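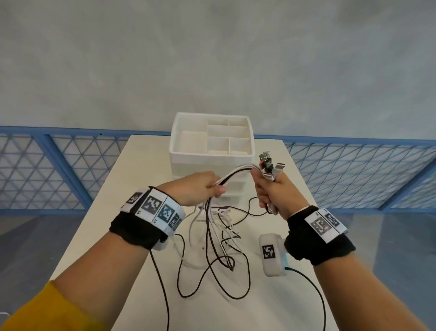 Sorting USB cables at the white table.

Search this site Search

About Jostance

Jostance is a repair and reuse shop with six people on staff. İlker Kahraman opened it in May, in the front half of the old Ferum building, after years of working for companies that called themselves green and threw out perfectly good monitors by the pallet.

We don't care for mission statements. Most "zero waste" pledges we read have a date like 2043 on them, far enough off that whoever signed will have retired. Ours is smaller. We take in used electronics, test them, fix what is worth fixing and sell it with a two-month guarantee. What we can't fix goes to Skultorari for scrap, and we publish the weights, including the bad months.

We have handled 600 items so far. Is that a lot? Not next to what the town throws away – and we doubt any shop our size will change that.

We don't take printers. We tried. Brandão, our neighbor across the yard, will look at some models if you ask first.

We don't offer carbon certificates either. Please stop asking.

Page last changed 31 October 2025

Filed under: About Us, Repair & Reuse, Local Shops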